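Trarkik two-finger gripper review: good on bowls, less good on promises

By Elis Powell

Filed under: Grippers and end effectors

The pitch for the Trarkik is that it will pick up anything in your kitchen. I have read that sentence on the packaging of a lot of grippers over the years, and I have a drawer full of the ones that couldn't. So when the pair came in I set aside an evening, bolted them on, and went looking for the thing they would drop.

They did better than I thought they would. They also did worse than the leaflet says, and the gap between those two is what most of this review is about.

What you get

The Trarkik is a two-finger parallel gripper with an electric drive. The box holds the gripper, a flange adapter, one cable, a bag of screws and a card with a web address for the manual. No spare fingertips. At 2000 dollars a hand I expected spare fingertips, and I'd have settled for one set.

I ran two of them, one on each arm of our bench, for the better part of December. For comparison I had the Staltik, which we have used for long enough that I know all its bad habits, and which costs 3000 dollars with a case, three sets of tips and a printed manual. The controller was an Egger in both cases. I left the Egger settings alone between grippers wherever I could, and I'll say where I couldn't.

Mounting

Four screws and a locating pin. The pin on the first unit went in by hand. The pin on the second needed persuading, and I don't like persuading a locating pin on a new part. Once seated, neither has shifted.

The cable is the first real complaint. It leaves the body at the back and it is stiff, so you have to leave a generous loop between the wrist and the last link or it will pull tight when you roll the hand over. I left too little on my first try and the wrist stopped with a joint fault halfway through a turn. More slack cured that, and then the slack wanted to catch on things. The Staltik cable comes out sideways through a swivel and I never think about it. A right-angle plug would fix most of this and can't cost much.

Setup on the Egger took longer than it should have. The gripper shows up on the bus straight away, but the default profile has the open and closed values the wrong way round, so the first command to open closed it. Hard. There was nothing between the fingers at the time, luckily including mine. The manual has the right numbers on a page near the back. Put them in before you send it anything at all.

The test

I don't have much faith in test blocks. Every gripper on the market can pick up a machined aluminum block, and the demo videos are full of them. I wanted dishes and appliances: hard shiny surfaces, curved walls, rims you have to find before you can close on them, and enough clutter that the arm has to come in at an angle it would not have picked for itself.

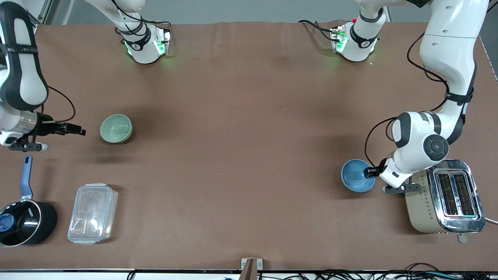 Bowls are a good test because they are two problems in one. Getting hold of the rim is a question of aim and finger shape. Keeping hold of it when the bowl tips is a question of friction and force, and a gripper can be fine at the first and hopeless at the second. A bowl held at one side wants to swing down around the fingertips. If the pads are slick or narrow it will swing, slowly, and you will watch your careful placement go wrong by a few degrees a second.

I was also curious about working both arms at once. A single gripper on a clear bench has all the room it wants. Put two on a shared table and the width of the hand starts to matter a great deal, because each one has to keep out of the other's way on the approach. The leaflet calls the Trarkik slim. It is slim when closed. When it opens, the outer links swing out to the sides, and if there is something tall standing next to the thing you want, the links will find it before the tips get there. I had to rotate the wrist on a good share of my approaches to keep the links clear. The Staltik slides its fingers on a rail and stays the same width the whole way, and in a crowded spot that is worth money.

The grip

Now the good news. The tips are narrow and they get into places the Staltik's wide pads don't. On a rim with a thick, rounded lip the Staltik tends to sit on top of the curve and slip off as it closes. The Trarkik reaches past the lip and takes the wall. I noticed it on the first few grasps and put it down to luck, then ran a longer set to be sure.

I did 100 grasps with each gripper, same bowls, same starting poses as closely as I could manage by hand. The Trarkik held on more often. I won't print a percentage, as one person placing bowls on one table is a thin basis for a percentage, and I wish more reviewers felt that way. The difference was plain enough to see without a spreadsheet, and it went away completely when I moved to flat-sided things. On a plastic food box the Staltik was better. Wide pads like flat walls.

Holding a bowl on its side was the part I expected to fail.
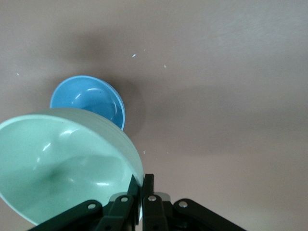 The Trarkik with the green bowl tilted over, blue bowl behind.

It mostly held. I had to raise the force from the default by a fair amount, which the Egger lets you do in small steps, and below a certain point the bowl rotated in the fingers every time. Above it the bowl stayed put. What bothers me is how narrow the useful range was. A little under and it swings, a little over and the finger linkage starts to flex, so that the tips splay at the ends and you lose the contact you were paying for. On the Staltik I can set a force and forget it for a whole afternoon.

The flex deserves its own paragraph. Hold the body of the gripper still, push sideways on a closed fingertip, and it moves. Both of my units do it. The joints in the linkage turn on plain bolts, and I would like to know what is inside them, but the manual doesn't say and my email to support asking about bushings got an answer about shipping times. After the first stretch of daily use I checked every bolt with a wrench and found one that took part of a turn. I have checked them all each morning since, and that is a chore I don't have with the other gripper.

Seeing what it's doing

I run a small wrist camera, a Cindirel, looking out along the fingers. The Trarkik is kinder to this than I guessed. The linkage is open enough that both fingertips stay in view, and I could tell from the video whether I had the wall or just the lip. On the Staltik the body blocks a good part of the lower view and I've always had to mount the camera farther out than I'd like.

There are drawbacks. The linkage is black and the bolt heads are bright, and under overhead lights those heads can throw off an exposure setting that was fine for the table. I ended up fixing the exposure by hand. If your vision software is looking for small shiny things, mask the gripper out first. The Trarkik body has no tapped holes for a camera bracket either, so mine hangs off the adapter plate with a clamp I made myself. For a product sold to people who do this kind of work, that is a strange thing to leave off.

Feedback from the gripper itself is basic. You get position and motor current. The leaflet's "object detection" is the motor current going up when the fingers stop. It works on a ceramic bowl. It doesn't work on anything soft, and it reported a successful grasp at least twice when the linkage had bumped something on the outside and stalled with nothing in the fingers. If you plan to log grasps automatically, check them against video.

Noise and speed

It's quieter than the Staltik. Opening is quick, closing is slower than the quoted figure unless you turn the force down, at which point it can't hold the bowl. So the quoted speed and the quoted force are both true and you can't have them together. This is a very old trick and I'm tired of it.

Things I couldn't test

Long life, mainly. A month is nothing. The rubber on the tips shows a slight polish where it meets the rims and I can't say if that will matter by summer. I never got anything wet near them, and the manual is vague on the point. I also didn't try heavy pans by the handle after the first attempt, when the flex in the fingers made me stop before I had learned anything useful.

Should you buy it?

If your work is mostly round things with rims and you've got a bench with some space on it, the Trarkik is a fair buy, and the narrow tips do something my more expensive gripper does not. I'd want the cable exit changed and an explanation of those joints before I ordered more of them. For crowded tables, flat boxes or anything that has to run all day without someone standing by with a wrench, I would pay the extra and get the Staltik.

I'm keeping one Trarkik on the bench for bowls. The other arm has gone back to the Staltik.

Good: narrow tips, open view for a wrist camera, quiet
Bad: sideways flex, stiff cable, backward default profile, no spare tips
Price as tested: 2000 dollars each, adapter included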